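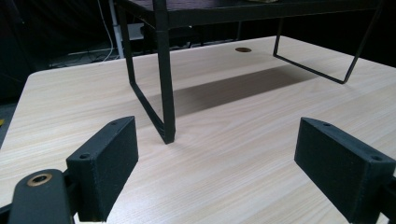
Elvia Trujillo says the night procession at Clirnau can't be seen properly without a seat in the stands, and that I should forget the whole trip if I don't already have one. Is she right? It's the big one this time, the year they carry the old statue down from the hill chapel, and that only happens every 10 years. I would be going with my mother, who is 74 and walks fine but can't stand in one place for hours. We would come in by bus from Gridton in the morning and leave the next day. The festival page says stand seats are sold out. It also says the route is "open to the public along its length," so I don't understand how both can be true. Also, do we need to book a room in Clirnau itself or can we get back to Gridton at night?

Ginevra Sorrentino

4 replies shown, sorted by oldest

Henryk Kwiatkowski

No, she isn't right, but I can see how she got there. The stands are only on the main square. They hold 500 people and they go to families of the bearers first, then to the parish list, and what is left goes on sale in January. If you didn't buy then, you won't get one now. Don't buy from anyone who writes to you offering a pair. The seats have names on them and they do check.

The rest of the route is free. It starts at the hill chapel after dark, goes down the steps, along the river, over the Darer bridge and up to the square. The whole thing takes most of the night because the bearers stop and change over so often. People crowd the bridge and the last street before the square. The river path before the bridge is much quieter, and there is a low stone wall on the side away from the water where you can sit. That is where I would take your mother. Bring a cushion and a blanket, it gets cold by the river even when the day was hot.

Be at the wall by 8 p.m. The statue passes there well after 10 most years, but by 9 the wall is taken. Once it has gone by, you can stay where you are, or cross the footbridge and see the back of the crowd at the square. I wouldn't bother with the square. You'd hear the bells just as well from the wall.

On the small years they carry a copy of the statue and the route is shorter, so be careful with older posts on this site. Half of them describe the short route, which doesn't go near the river at all.

For the room: you need to stay in Clirnau. The last bus to Gridton leaves at 7 in the evening and they don't add a late one. The road is closed to cars from the afternoon anyway.

Melquiades Ayala

went last time, it was great, very loud. wear good shoes. the fried dough by the bridge is worth the line. dont remember any stands

Frauke Böttcher

Henryk has covered the route, so I'll just add some things about rooms and about the morning after.

The two hotels fill up a year ahead for the big procession. What most visitors do is take a room in a private house. The parish office keeps a list and you have to call, they are slow with email. Ask for a house on the river side. The other side of town means walking back uphill through the crowd, and I would not do that with someone who is 74. If the list is full, ask about the Contreras guesthouse on the Gridton road. It is plain and a 25-minute walk out, but it is flat the whole way.

Bring cash for the room. There is one bank machine in Clirnau and it runs out by the afternoon. The town has 2,000 residents the rest of the year, so don't expect much to be open beyond the food stalls.

The morning after, there is an early service at the parish church where the statue stands until it goes back up. Very few visitors go. Your mother could sit in a pew and see it up close, which you can't do from anywhere on the route – not even from the stands. Shoulders covered, no flash. If I had to pick between the two I'd pick the morning. The first bus to Gridton leaves after the service ends, so you don't have to rush.

One small correction to the above: the footbridge was closed the last time I was there, for repairs. I don't know if it has opened again. Ask when you call the parish office.

Ginevra Sorrentino

Thank you all. I called the parish office this morning and they had one room left on the river side, so I took it. The footbridge is open. The woman on the phone said the service is at 7 and to come in by the side door. I'll tell Elvia about the wall. Still don't know what to do with our bags between the bus and getting into the room, if anyone has an idea.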